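Is "No-Kill" Always as Nice as It Sounds?

Animal shelters like to put big promises on their signs. One of the biggest is "no-kill." It sounds great, doesn't it? Who would want the other kind? But a label on a sign is just words, and it pays to ask what the words mean.

Most people use "no-kill" for a shelter that finds a home for nearly all its animals. The few it doesn't save are supposed to be very sick or badly hurt. So "no" doesn't quite mean none. That surprises a lot of kids, and plenty of grown-ups too.

Now try a number. The Stilluvar shelter says it took in 3,000 cats and dogs last year and that 2,822 of them left alive. That looks good! But "left alive" can mean a few different things. A dog might go home with a family. It might also go to another shelter, in another town, and get counted as a success there and then. What happened to it next? The yearly report doesn't say. 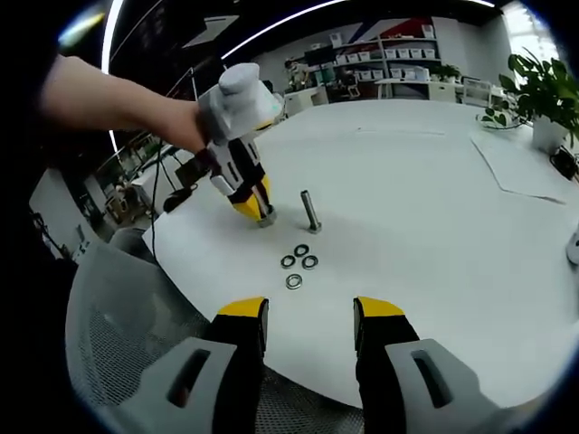 Here's another trick to watch for. A shelter can keep its score high by turning animals away at the door. If a shelter only says yes to young, friendly puppies, it will find homes for nearly all of them. The grumpy old cat has to go someplace else, and that someplace gets the bad score.

Ottavio Negri used to run the front desk at the Trunura shelter. He says the waiting list there was up to 30 animals long in July. "People would call and we'd say not today," he told us. "Those animals never showed up in our numbers at all."

Does this mean no-kill shelters are fibbing? Some do wonderful work. You just can't tell which ones from the sign.

If you visit a shelter with your family, try asking these 2 questions:

Do you ever say no to an animal, and where does it go then?
When an animal moves to another shelter, does anyone check on it?

A good shelter won't mind you asking. If the person at the desk changes the subject, ask again.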